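Notebook, wrist view segmentation and approach planner
27 April 2021, bench 2, Zirnida arm

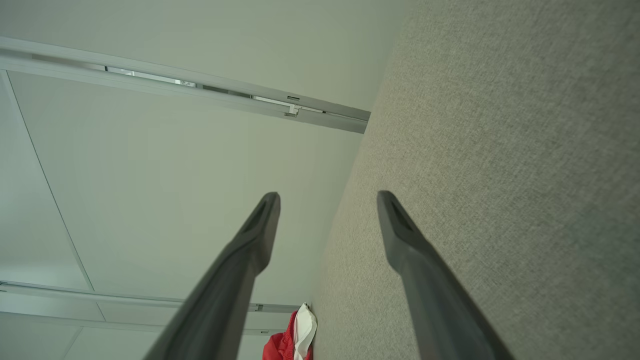 The finger mask is still the weakest part of our perception node, and today I worked only on this. The mask is a fixed polygon, drawn by hand last August, and it is subtracted from every wrist frame before the segmentation runs. The old polygon was made for the previous fingertips and it is too short, so the tips come through and the node reports them as two small dark objects which follow the arm everywhere. I drew the new polygon with the fingers open, as they are in this view, and I included the darker recess at each tip, which the old one was cutting in half. The lower part of the fingers is blurred because it is so close to the lens, so there I left a wider margin. On the side of the gray textured surface the margin matters less, but on the pale side a dark finger edge gives a very strong gradient and the segmentation likes it too much.

First run after the change: the two ghost objects are gone. The red fabric is found as one region, with good score. The white piece next to it is not found at all when the threshold is at the default. I lowered the threshold and then it is found, but also a part of the metal rail is found, with the same score. I do not want to solve this by threshold. The reflections inside the rail are as bright as the white piece, and the node has only color and edges to decide.

What I tried after this:

Exposure fixed at 6 ms instead of auto. Better. With auto exposure the camera changes its mind each time the arm turns from the pale surface to the textured one, and the mask border flickers. With fixed exposure the rail is still bright, but at least it is bright always in the same way, and I can compare runs.

Long thin regions rejected by aspect ratio. This removes the rail when it is seen whole. When a finger covers a part of it, the rest is short enough to pass the filter. I keep the filter, but it is not a solution.

Rail lines taken from the cell model and projected to the image. This is what I should have done from the beginning. The model has the rails already, the planner uses them for collision. I wrote a small function which takes the current wrist pose and draws the rails as a second mask, with a border of 11 pixels. Works well when the arm stands still. When the arm moves, the projection comes late compared to the image, and the rail looks out from its mask.

So the question became the timestamps. The wrist frames are stamped when they arrive at the computer and not when they are exposed. I compared joint data and image motion on a slow sweep and the difference is around 100 ms, more than I expected. The Hakthorpe driver has a parameter for a constant offset, which was zero in our launch file. I set it to the measured value and the masks sit much better. Please do not copy this value to the other bench, the cable and the hub are different there and it must be measured again.

Planner side. The approach to the fabric was planned straight along the camera axis, as usual. The planner refused it two times with "goal in collision". At first I suspected the new rail mask, but the planner does not see masks, it only sees the model. The reason was the height of the textured surface: in the model it was a box with an old value, too high, so the goal pose was inside of it. I corrected the box and the plan was found in 700 ms. This is slow for such a short path. I think most of this time goes to the collision mesh of the fingers, which is the full CAD mesh and not a simplified one. To check.

Hand-eye calibration I did not touch today. I used the one from the Tamošiūnaitė method, script in the usual folder. If the rail mask is shifted also with a still arm, then the calibration is the first suspect – for now it is not shifted in any way I can see.

Open points

– White piece: run again at default threshold with the rail mask on, then lower the threshold in small steps and write down where the false regions start.
– Mask polygon is valid only for fully open fingers. For half closed we need either several polygons or the same projection trick as for the rails. I prefer the second.
– Simplified finger mesh for the planner. Bremby export has an option for convex parts, not tried.
– Move the time offset out of the launch file to the bench config.
– Box height in the model: somebody should check also the other boxes, they are from the same file.

Branch is wrist-mask-rails, pushed but not merged. The sweep recording is next to it, with the exposure value in the file name. I left the old polygon in the config under the name mask_old, please delete it only after the half closed case is done.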